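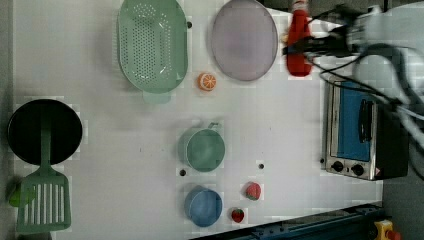
Areeba Khattak wrote in to ask why anyone should trust the Plumo arm again after the May fault, when the first notice called it a "minor grip event" and then went quiet. Fair question. We didn't like that wording either.

What went wrong?
The gripper kept squeezing after it was told to let go. The log shows 2 bad releases in 99 picks. Mostetis blames a stale force reading. We've seen the log and we're not convinced it proves that.

Was anyone hurt?
No. A soft toy is forgiving - fingers are less so.
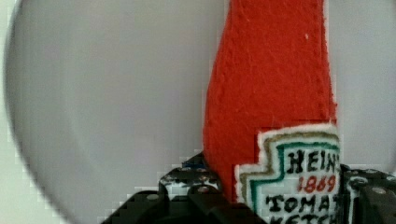
SAFETY AND RESTART

Is it fixed?
There's a patch. Skorkgate says it has passed 3000 cycles on their bench, with their objects. Ask us again when it has done that on ours.

Does the stop button open the gripper?
No, it cuts motion and the fingers hold where they are. The manual says so on page 38, which is a poor place for it.

Comments (3)

Pirzada: Same fault on our unit, patch and all.

dell_w: Why is release not checked by a second sensor?

Areeba Khattak: Still waiting on the full log.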